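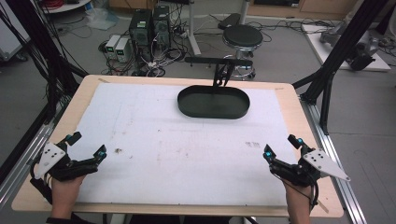 Surface protection was the largest open item in our last report, and most of it is now closed. All the work tables at the Zistivach site have been covered, and the old vinyl mats have been taken up and thrown out. We went with white paper in large sheets. On a table with a beige wooden rim, like the one with the dark green oval tray on it, the sheet covers the top and the rim stays clear. The paper marks easily. There are gray smudges on that sheet, a few dark specks and a small brown dirt mark, and we would call it fit for use. A sheet is changed when it tears or when the marks start to get in the way of the work.

**Spending**

The grant line for furniture and surfaces was $934. We have spent $431 of it, on paper, tape and two replacement table rims. The rims came from Virnen and were cut slightly long, so they had to be trimmed on site. Virnen gave us a credit, which will show in the next statement. We would like to carry the balance forward to the storage shelves, as discussed in March. Please confirm in writing if that is acceptable.

**Trays**

The first order of trays from Nkosi was for 23 pieces. All of them have arrived. Two had chips along the wall and were sent back, and we are waiting for the replacements. We chose low, rounded walls because the deeper trays used last year were slow to empty and hard to wipe out in the corners. Staff prefer the new ones. The one complaint so far is that they don't stack well when they still have labels on the underside. We are peeling the labels off as we unpack.

Trays now go at the middle of the far half of the table, long side across. Before this, each shift put them where it liked and the next shift moved them. The position is written on the setup card and it has held up for most of the period. The evening shift went back to the old habit for a while and was reminded.

**Floor and cables**

This item is behind. The plan called for cable covers along the walkways and a raised shelf for equipment that now stands on the floor. The covers were ordered through Futudar in the wrong width and had to be exchanged. The shelf has not been ordered, as we don't yet have a final measurement for the space behind the tables. Until both are in, the floor is swept by hand at 4 p.m. and the areas with cables are left out of the mopping round.

**Next period**

- Fit the cable covers once the exchange comes through
- Measure and order the equipment shelf
- Test a heavier grade of paper on one table for a month and compare how often it is changed
- Get the replacement trays from Nkosi
- Update the setup card with the paper change rule

The heavier paper costs more per roll. We will report the difference before asking for any change to the budget.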